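Observing log, October

21:40. Set up on the back lawn after tea. Transparency fair, seeing poor until the roof of the house gave up its heat.

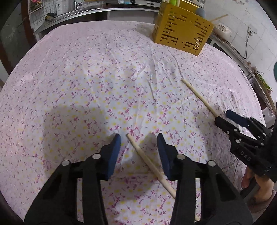
Eduardo Rivera wrote back at 22:05 to say I should stop chasing the rings until Saturn is past the meridian, and that the Cassini Division in anything less than steady air is mostly wishful thinking. He also thinks my focal length is too long for the site. At 3,000 mm I can't argue much. Dropped the Barlow and went back to the bare tube.

22:20. Collimation off again. Secondary needed a quarter turn on the lower screw. The Lauritsen mount tracked well once the counterweight was moved out, though the declination axis still has backlash when reversing. Regreasing it is on the list for the holidays.

22:50. First usable run on Saturn. Captured 3,000 frames through the red filter, kept the best 10 per cent. Equatorial belt plain in the stack, northern belt faint. The grey smudge I logged last time at high latitude is absent, so either it has rotated out of view or it was an artefact of sharpening. I lean towards the artefact. The wavelet settings were too heavy on that set.

23:15. Titan well clear of the planet to the west. Tried for Rhea and got it without trouble. No luck with Enceladus, too close to the glare.

23:30. The Haveo dew heater cut out. Fuse, same as in winter. Swapped it and lost the corrector plate to dew in the meantime. Waited for it to clear with the hair dryer on low.

23:55. Second run, blue filter. Gain had to go to 582 to get a decent histogram, and the noise shows it. Colour balance will be rough. Blue stack is soft at the limb, probably dispersion. Must look into a corrector before next season.

00:20. High cloud from the south-west. Packed up.

To do: spare fuses, new battery for the finder, rename the old files so the filter comes first.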